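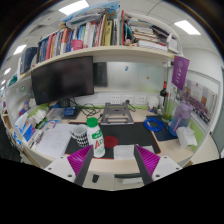
Two fingers with ribbed magenta pads, reaching for a busy desk.

How to Buy a Robot Hand (Without Selling Your Bicycle)

Suppose you want a robot to tidy a desk. Perfectly reasonable. Desks are awful. The trouble is that somebody has to pay for it, and grown-ups who pay for things like to see a list first. The list is called a budget. It is mostly a way of being disappointed early, while there is still time to change your mind.

Start with the job

Before anyone opens a catalogue, they look at the job. Our desk has a plastic bottle with a green screw cap, a mug, a coil of blue cable and quite a lot of paper. Each one is a different sort of problem. A bottle has nice straight sides. A mug has a handle, which suits people and annoys robots. Paper is thin, and tissue is worse, as anyone with a cold can tell you.

So the first question is "What must it pick up?" If the answer is "everything", the price goes up and the meeting goes on past lunch.

Fingers cost money too

How many fingers do you need? You have ten, and you still drop toast. Plenty of grippers manage with two, which open and shut like a crab that has been to college. Fewer fingers mean fewer parts to pay for. The pads on the tips get rubbed every time they grab something, so a careful buyer orders spares on the first day.

The sums

Leopold Ammann buys equipment for a small workshop in Skatilcombe. Last September he was given £3000 and told to be sensible. He spent £1860 on a gripper, which felt very sensible indeed until he remembered the rest:

Spare finger pads: £26
A box of screws: £31
Cables, a power supply and a stand: about £400

Add it up and he had less than £700 left. Then he had to pay for somebody to learn how to work it. Training never looks exciting on a list. It doesn't come in a box, and you can't show it to visitors.

His friend Dilwyn Mathias, over in Wadimley, did it the other way round. He bought the shiniest gripper he could find and had no money left for a plug. It made a very good paperweight until the next year's budget arrived.

Have a go

Choose one messy place at home. Write down five things a robot would have to pick up there, with the hardest at the top. Now pretend you have £3000. What would you buy first, and what would you keep back for things that wear out?

Show your list to a grown-up. They will probably ask whether you could just tidy it yourself.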